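Folding Table FAQ – Stisley Laundry Room

The laundry room at Stisley has 13 machines and one folding table that people have feelings about. These are the questions that reach the office most often, minus the ones with swearing in them.

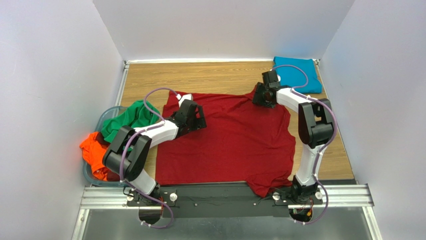
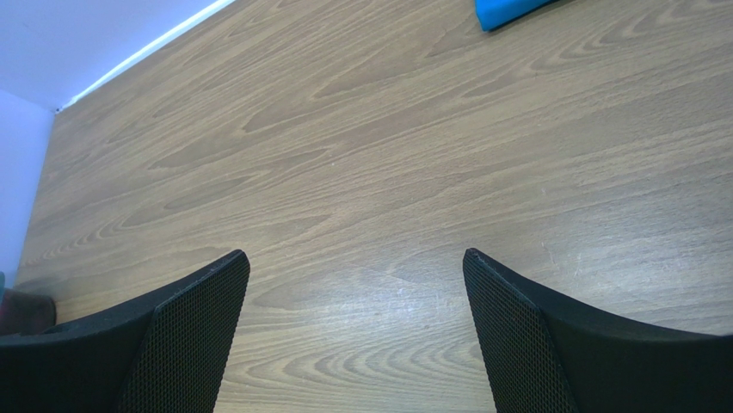 The folding table, with a red T-shirt on it and then a closer look at the wood grain.

Is the table big enough for a fitted sheet?
No table is big enough for a fitted sheet. Shirts, towels and pillowcases do fine.

What's the right way to fold a T-shirt?
Lay it face down, smooth it from the collar toward the hem, bring both sides in to the middle and fold up twice. The Kiani method, taped up by the dryers, involves 2 extra folds and a certain amount of faith. Use it if you like. Your drawer won't know the difference.

My hem hangs over the front edge. Does it matter?
Only if you fold from there. Slide the shirt back first, or you'll get a crease in a place no shirt has asked for one.

Where do finished things go?
Back right corner, in a stack, like the blue cloth in the first picture. Unfolded things stay in the bin on the left. If the two piles start to merge, you have stopped folding and started moving laundry – take a break.

Can I iron on the table?
Please don't. A new top was quoted at $2,480, and Eduard Kopecký in the office can recite that figure from memory. Ironing boards hang behind the door.

What can I clean it with?
A damp cloth. No scouring pads, no bleach, and none of the orange stuff from Jarnholm that took the shine off the old counter.

I left a sock. Do you have it?
Probably. The lost sock box was emptied in June and is filling up again nicely. Ask at the office before 5 p.m. and bring the other one.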